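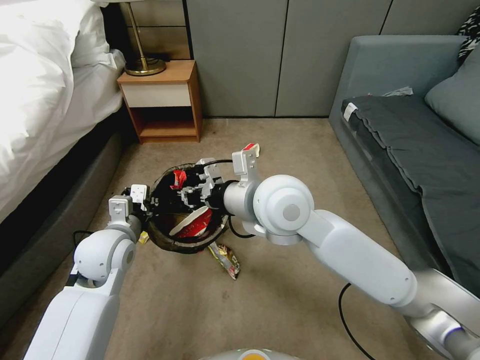
November, after lunch

Gave the bedroom a proper going over today. I'd been putting it off all month and there was nothing on the calendar until 7, so I ran out of excuses.

Started with the bin. It was full, and a few wrappers had ended up on the carpet beside it. It's a small round one and I keep meaning to get something bigger, but then I'd only empty it less often. The carpet is beige and shows every crumb.

The doona needs a wash. It won't fit in our machine with any room to move, so it will have to go down to the laundromat in Randside. They charge $12 for the big machine now. I left it on the bed for tonight and will take it in when I do the groceries.

Wiped over the wardrobe doors with a damp cloth. Grey doesn't show fingerprints much, but the cloth came away dirty all the same. Did the lamp base as well, and the nightstand. The brass marks easily and I never know whether to polish it or leave it. Left it.

I haven't decided what to do with the shelf under the nightstand drawer. Books would be the obvious thing, though I read on the sofa more than in bed. I might put the heating pad there for winter.

The sofa took longest. I pulled the dark cover off, shook it out over the balcony and put it back on, and it still creases as soon as anyone sits down. Promarik has fitted ones for $490, more than I want to spend on a cover. The Nelano one was $588 with delivery, so no. I'll live with the creases.

Vacuumed last, twice along the side of the bed where the dust collects. The canister was packed when I opened it. The filter is due for a rinse too – I've written it on the list on the fridge.

Finished by 4 and had tea. Garbage goes out tonight, and I still have to ring Sulemana about the kitchen blind before they close.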